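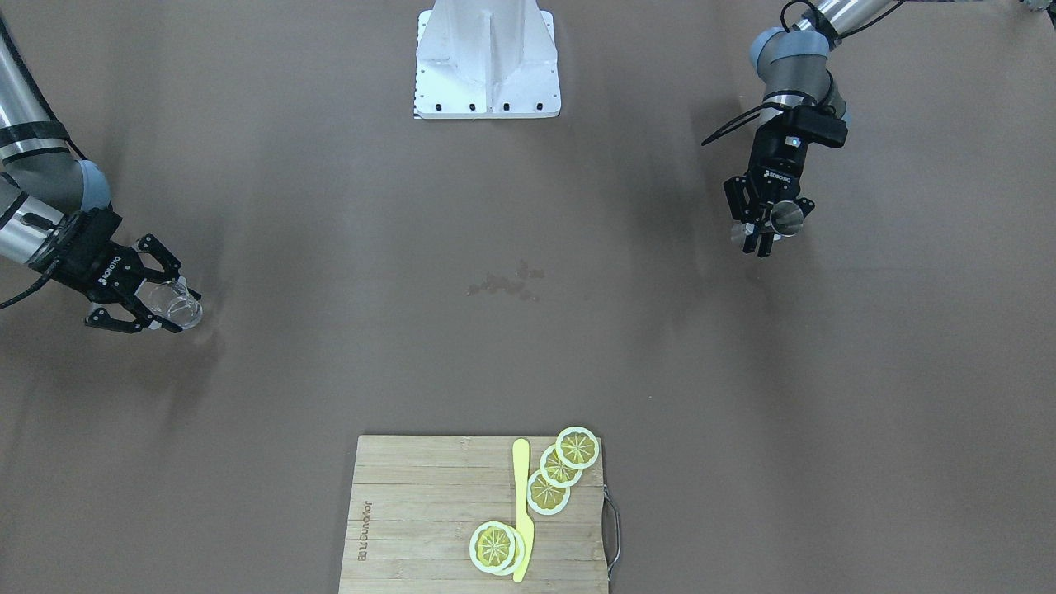 Search this book Enter keyword or page number Go

Print this page | E-mail this page

Reading time: 22 minutes

CHAPTER 2
Measuring and Pouring Small Amounts

Chapter 1 covered the layout of a drinks station and the order in which tools are set out. This chapter deals with the measures themselves. By the end of it you should be able to choose a measure for a given recipe, fill it to the line, empty it into a glass without spilling, and check your own accuracy with a kitchen scale.

Most of the recipes in this book call for small amounts of liquid. In a large pot of soup an extra spoonful of stock makes no difference to anyone. In a small drink, an extra spoonful of lemon juice can be half as much again as the recipe wanted. The smaller the drink, the more the measuring matters, and the first drinks in this course are small.

The measures

The usual tool is the jigger. It is a small metal cup, often cone-shaped, and many jiggers have two cups joined at the base so that one piece gives two sizes. Stainless steel is common because it does not hold the smell of what was in it and it washes easily. Some jiggers have lines stamped on the inside. Others are meant to be filled to the brim, and a partial measure in one of these is a guess.

Small straight-sided cups are used as well. A straight side is easier to read at the halfway point, as half the height is half the volume. In a cone this does not hold. A cone filled to half its height contains far less than half of what it will take, and students who learned on straight cups tend to pour short when they change over.

Clear cups are helpful in the classroom. You can see the level from the side, and so can the person next to you. For service, use whatever your workplace provides and learn its sizes before the first order.

Pouring from one to the other

Bring the two vessels together before you tip. The lip of the measure should be close to the rim of the glass, or just over it, when the liquid starts to move. A long drop looks good across a counter but it splashes, and what lands on the table has been measured and then lost. Tilt the receiving glass slightly toward the measure if it is narrow. Pour in one steady movement and hold the measure upside down for a moment at the end. Syrup clings to metal and needs longer than juice does.

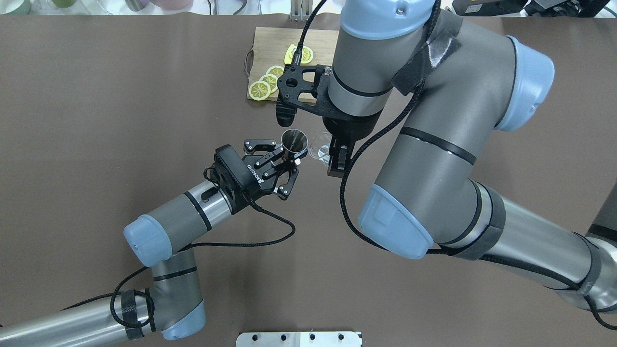
Figure 2. A stainless-steel jigger, tilted, with a small clear cup beside it.

Cleaning between measures

Rinse the jigger whenever you change liquids. If a recipe uses both juice and syrup, measure the juice first and the syrup last - a thin film of juice in the syrup does little harm, and a film of syrup in the juice leaves the measure sticky for the rest of the round. Keep a folded cloth to one side of the work area and a jar of clean water behind it.

Fruit is cut before any liquid is measured. Once the slices are ready, leave them on the board and keep the middle of the table clear for the cups.

Print this page | E-mail this page

IN PRACTICE: A LEMON CORDIAL BATCH
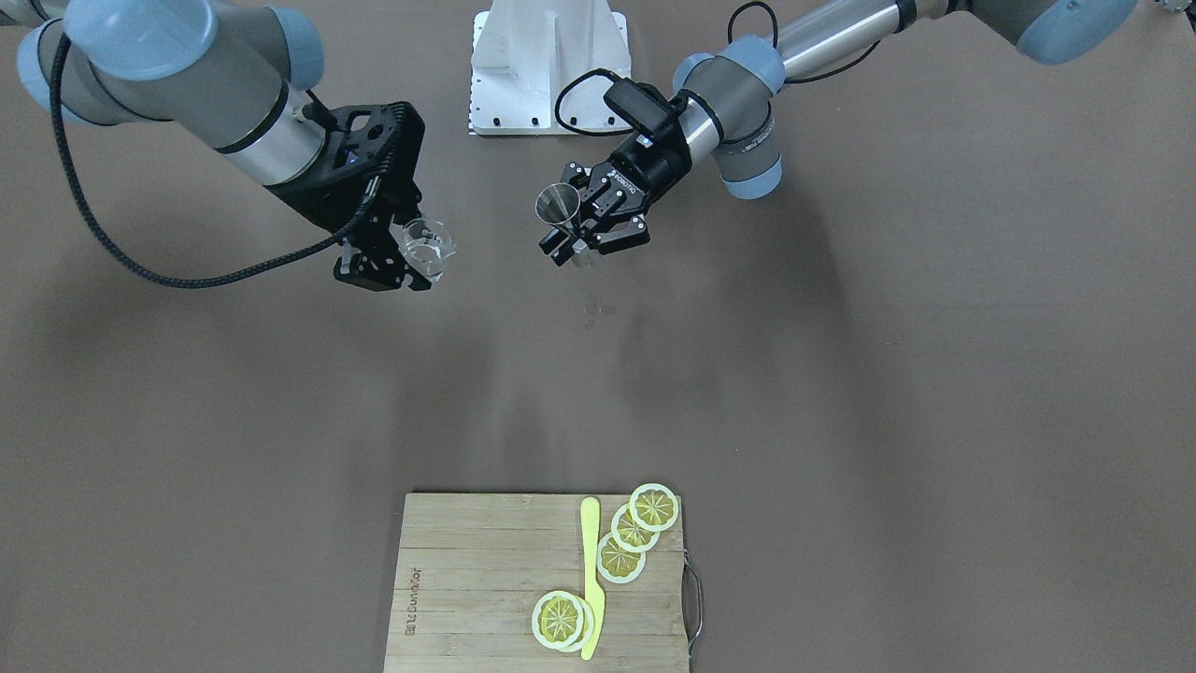 SKESEN, April - The training kitchen at Rastogi House teaches measuring with lemon, sugar syrup and water before moving on to anything more expensive. The board stays at the near side of the table with the lemon slices and a yellow plastic knife on it, and pouring is done farther back.

Students begin with a single serving and then work up to a batch. The batch recipe makes 696 milliliters, to be shared among 16 small cups. Divide one by the other and each cup should receive 43.5 milliliters. Few jiggers have a line for that amount, so the class has to decide how to reach it. Most fill a 40-milliliter measure and add the rest with a small spoon measure marked in half milliliters.

The kitchen uses Imamix syrup, which is thick enough to show up a hurried pour, and steel jiggers from Satex. Each student weighs an empty cup, pours the same measure of plain water into it three times, emptying and drying it in between, and writes down the weight each time. One milliliter of water weighs very close to one gram, so the scale gives the volume directly.

If the three readings agree with one another but are all low, the measure is being underfilled, or the student is reading the line from above. If the readings are scattered, the fault is usually in the pour. Look for drops on the table and on the outside of the cup.

Before you continue

You will need a jigger, a small clear cup, a kitchen scale that reads to one gram, a cloth and a jug of water. Section 2.1 begins with filling to a line at eye level.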